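HOUSEKEEPING AND ROOM CARE
Unit 4: The Bed, the Pillows and the Guest's Clothing
Instructor: Ingeborg Heitmann
Monday, February 12, 2024

Read this before the practical. Bring it with you, and bring a pen.

Last unit covered stripping a bed and sorting what comes off it. This unit starts with a bare mattress and a mattress pad. I assume you can tell a flat sheet from a fitted one and that you know how to fold a hospital corner. If your corners still come loose when you sit on the bed, practice at home.

1. Order of work

Check the mattress pad for stains, tears and hair. A stained pad comes off, even if the stain is old and the pad has been washed. Put on the bottom sheet, then the top sheet with the wide hem at the head and the wrong side up, so that the right side shows when it is folded back. The blanket goes on next, one hand's width down from the head of the mattress. Fold the top sheet over the blanket and tuck the foot before the sides.

Work one side of the bed at a time. Students who walk back and forth for every layer take much longer and tire sooner. In a hotel with 800 rooms, such as the Rorkmont, attendants are timed, and most of the time they lose is lost in walking.

2. Pillows

Pillows are dressed away from the body. Do not hold a pillow under your chin. Fold it lengthwise, slide it into the case as far as the corners will go, and let it open inside. Shake it down by the hem of the case.

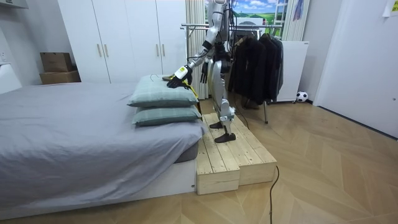 A pillow that does not spring back after being folded in half is worn out. Feather and down pillows are the exception and need to be shaken up first. Set aside any pillow with lumps that will not work loose, and any pillow that smells after airing. Write the room number on the tag.

When two pillows are stacked, the open ends of the cases face the same way, away from the door. Some houses want them side by side and upright against the headboard. Follow the house standard where you work. For the practical we accept either one, but both pillows must match.

3. Clothing left in the room

This part causes the most complaints, so read it twice.

Clothing on the floor may be picked up and laid over a chair. Clothing on a chair stays where it is. Clothing on a bed has to be moved before you can make the bed, and it goes back on the bed when you are done, in the same place as near as you can manage. Do not hang up a guest's clothes in the closet unless you have been asked to. Guests who cannot find a jacket will report it missing.

Lift a garment by the collar or the shoulders. Lifting by a sleeve or a hem strains the seams and empties the pockets. If something does fall out, put it on the desk in plain sight and tell your supervisor before the end of the shift.

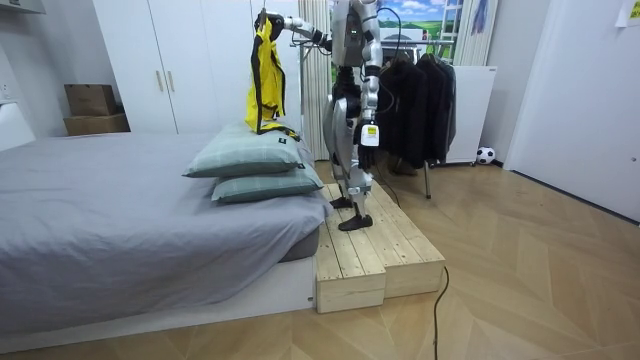
Fig. 2. Yellow and black garment held up over the bed.

Coats and outdoor jackets should not be folded. Lay them flat with the front up and the straps or belt on top. Anything damp goes on a hanger in the bathroom with a note on the desk saying where it is. Use the note cards from the cart and print your first name on the card.

At Murnico, where Aldana Herrera ran the third floor before she joined us, every item moved was written in a small book kept on the cart. Few houses still do this. It is a good habit for your first few months all the same.
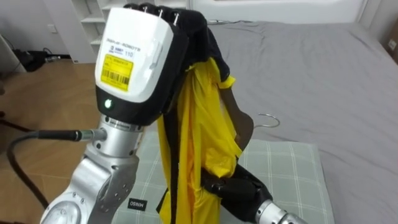

Room Care Handouts, Vol. 3, No. 2

4. For the practical

You will work in pairs. One makes the bed while the other keeps the checklist, and then you trade. You will be marked on corners, the smoothness of the top layer, pillow placement, and how you handle the clothing. Speed is not marked until July.

Wear flat shoes. Tie back long hair and take off rings with stones, which snag the sheets.

Reading: Betancur, chapter 4, on bedding fibers and wash temperatures. Skip the section on silk.

Related handouts
Unit 2: Stocking the Cart
Unit 3: Stripping and Sorting
Unit 5: Bathrooms
Stain Chart (two pages)
Proreo Linen Order Form: How to Fill It In
Lost Property: Forms and Storage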